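# The slow way to Grerndale

I have a soft spot for bus routes that make no sense. The 17 from Stokow is my favourite of the lot. It sets off in entirely the wrong direction, loops round the back of the cattle market, stops outside a pub that shut years ago and only then remembers it's supposed to be going to Grerndale. By car you'd do it in half an hour. The bus takes the whole morning, and I love it!

I started riding it in October, when my car failed its test and I was too mean to pay for the repairs. The plan was to put up with it until Christmas. I've still got no car, and I now have opinions about seat fabric.

The trick is to sit upstairs on the left. You get the reservoir after Dumside, and before that you get to look straight down into people's back gardens (trampolines, mostly, and one very grand chicken house with a weathervane). On the right it's all hedge until you're over the top. Regulars know this, so if you aren't near the front of the queue at Stokow you can forget it.

Dumside is where the driver has a break. It's meant to be five minutes and it never is. Everybody gets off and stands about by the war memorial, and that's when the talking happens. I've been given rhubarb there. I've been told how to get candle wax out of a carpet — brown paper and a cool iron, and yes, it does work — and I've heard both sides of a row over a boundary fence, on separate trips. 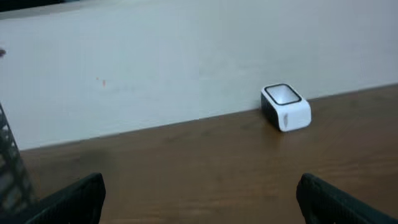
After the break the road climbs properly. The engine starts to groan, people stop chatting, and the sign at the top of the pass tells you that you've reached 1,719 feet. I always feel a bit smug going past it, as if I'd walked. In fog you can't see the sign at all and just have to trust the gears.

Then it's down the other side in a great rush, with eight bends that I've learned to brace for. Don't try to drink anything here. I did once, and I wore it.

Grerndale itself is a grey little town with a good ironmonger's and a market hall that smells of wet dog and cheese. I usually have roughly two hours before the bus goes back, and I spend most of it at Tiêu, the Vietnamese café by the old weighbridge. The broth is wonderful, the windows steam up, and they'll let you sit over one bowl for as long as you like if it's raining. It's usually raining.

I do get asked whether I miss driving. Now and then, yes, mainly when I've bought something heavy. I once brought a cast-iron boot scraper home on my lap and had the bruises for a week. But I used to arrive in Grerndale cross, looking for somewhere to park, and I couldn't have told you a thing about the road I'd come by.

If you fancy it, take a cushion and go to the loo before you leave Stokow. The last bus back goes at ten past four, and it doesn't wait.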